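The money was supposed to come through at four, and at four Araceli Camacho was sitting on the floor of the supply closet at Tudar with her back against a shelf of printer paper, because it was the only place in the building where her phone got two bars and no one could read her face through glass.

Tudar made a patch for people who couldn't sleep. You wore it behind the ear. It had taken her and Lionel Yeoman seven years, two apartments and one of Lionel's marriages. The sleep clinic in Pludorport had put it on its patients through a whole winter, and the numbers were good. They weren't great, but they were good enough that Wokgate Capital had sent a term sheet in May and had been sending revised ones ever since.

Her phone rang at 4:12. It was Damian Koller.

"We're nearly there," he said. "There's one item."

"You said that in June."

"This is a different item." She could hear him walking, the hard shoes he wore. "The partners would like to see Lionel move into an advisory role. He keeps his shares. He keeps his title for the press release, if he wants it. After that, Gilbert runs the technical side."

Gilbert was a company, not a man. It had bought up three small device makers in the last few years, and the people who had started them now taught or consulted or had boats.

"Gilbert wasn't in this deal," she said.

"Gilbert's been a partner of the fund for a long time. It's in the back of the packet."

She asked how long she had. He said they'd like to announce in the morning, so tonight would be best. Then he told her she'd done a terrific job, and she thanked him, and was annoyed afterward that she had.
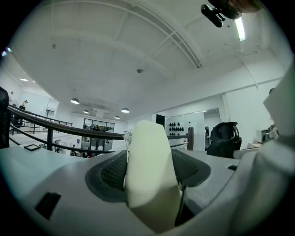 Lionel was at his desk eating crackers out of the sleeve. He had been working on the adhesive again. The old one left a red mark on one patient in 18, and he took each of those marks personally.

"Is it done?" he said.

"Not yet."

"Did they change the number?"

"No. The number's the same."

He nodded and went back to his screen. He never asked a second question if the first one got an answer, which made him a good engineer and a bad person to keep a secret from. She stood there a little longer. He had a strip of test patches up the inside of his left arm, each one with a date written on it in ballpoint.

"What would you do," she said, "if you weren't doing this?"

"Sleep," said Lionel.

She went downstairs and called Ruth Bunting from the parking lot. Ruth had been their first investor. She had put in the money from selling her late husband's dental practice, and she'd never once asked for a chart. Ruth listened to all of it without saying anything.

"How much is in the bank?" she asked.

"Payroll through July. Some of August if we don't pay rent."

"And what did the Icelandic woman say?"

Araceli had forgotten about the Icelandic woman. Gunhild Ásgeirsdóttir ran the clinic's research budget, and back in the spring she had offered to buy patches outright for another year of patients. It was a small order. It would pay for materials and four salaries. Araceli had written back that they were very grateful and expected to be in a different position soon.

"She said to call her if the position changed," Araceli said.

"Well," said Ruth.

A delivery truck was backing up to the loading door, and she had to move out of its way. She ended up on the strip of grass by the road, holding the phone, doing the math out loud while Ruth listened. Four salaries. There were nine people upstairs -- nine, counting her. Lionel would give up his pay without being asked, and she could give up hers. That made six people on four salaries, and one more who had just had a baby.

"You could take the Wokgate money and keep everyone," Ruth said. "Except him."

"I know."

"I'm only saying it so that it's been said."

It was almost six when she went back up. Most of the lights were off on the sales side. Lionel had peeled one of the patches and was looking at the skin under a desk lamp, turning his arm one way and then the other.

"No mark," he said. "Come look."

She came and looked. There was a pale square where the patch had been, and that was all.

"How long was that one on?"

"Since last week." He started writing it down.

She pulled over the chair from the next desk and sat. She put the packet from Wokgate between them, on top of the crackers, and opened it to the page at the back.

"I need you to read something," she said. "And then I need to make a call to the clinic, and I want you on it."

Lionel finished his line of notes, capped the pen, and began to read.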